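Home | About | Work with us | Workshops | Contact

Bench technician, computer refurbishing (part-time)
3 min read
14 shares

Drastcombe takes in desktop computers that offices and schools have finished with, gets them working again and passes them on to households at low cost. We moved 1000 machines through the workshop last year and we are short a pair of hands at the bench. The job is part-time, three days a week, with a start in March.

What you would be doing

Most of the day is spent on desktop towers. You open the case, note what is fitted, clean it out and replace whatever has failed. Usable parts from dead machines go into labelled bins and end up in other builds. Machines that pass testing get a fresh install and go to the shelf by the door for pickup.

You will be expected to:

- remove and refit processors, memory, graphics cards, drives and power supplies
- check fans and heatsinks, and replace thermal paste
- sort out cabling so the case closes and air can move through it
- wipe drives to our written procedure and record the result
- fill in the job sheet for each machine before it leaves your bench
- lift towers on and off the racks, up to 14 kg

You will not be doing phone support or sales. There is some sweeping up at the end of the day, and everybody does it.

What we are looking for

You should be able to strip and rebuild a desktop without a guide. We don't mind where you learned. A certificate is fine, and so is a few years of fixing computers for family and neighbours. You need to write legibly, because other people will work from your notes. Reasonable colour vision helps with the cabling, but tell us if this is a problem and we can label things differently.

Experience with older office machines is useful. Many of the cases we get have drive cages and plastic ducting that have to be worked around, and the screws are not always standard. Soldering is a bonus and we can teach it.

Pay and hours

Award rate with super, paid fortnightly. Hours are 8:30 am to 4:30 pm with a half-hour lunch. The position is for 12 months and may be extended depending on funding. Tools, gloves and anti-static gear are supplied. There is parking behind the building and a bus stop across the road.

The bench

Towers are worked on lying flat with the side panel off, so the board, the drive cage and the power supply can all be reached from above. 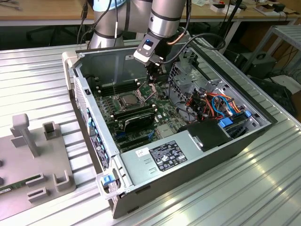
Kamlesh Nautiyal: start with the cables. Get them labelled and out of the way before you touch a card or a drive, and the rest of the job goes a lot quicker. I lost a whole afternoon in my first week over one drive lead I hadn't marked.

New starters work alongside another technician for the first 3 weeks. After that you will have your own bench and your own queue.

How to apply

Send a resume of no more than two pages and a short note about a computer you have repaired, including what was wrong with it and how you found the fault. We would like the note to be in your own words. Applications go to Randi Dalen at the Drastcombe office, by email or by post, or you can drop them at the front counter before 4 pm.

Shortlisted people will be asked in for a paid trial of 40 minutes at the bench, followed by a short chat.

2 comments | Share this listing | Back to all jobs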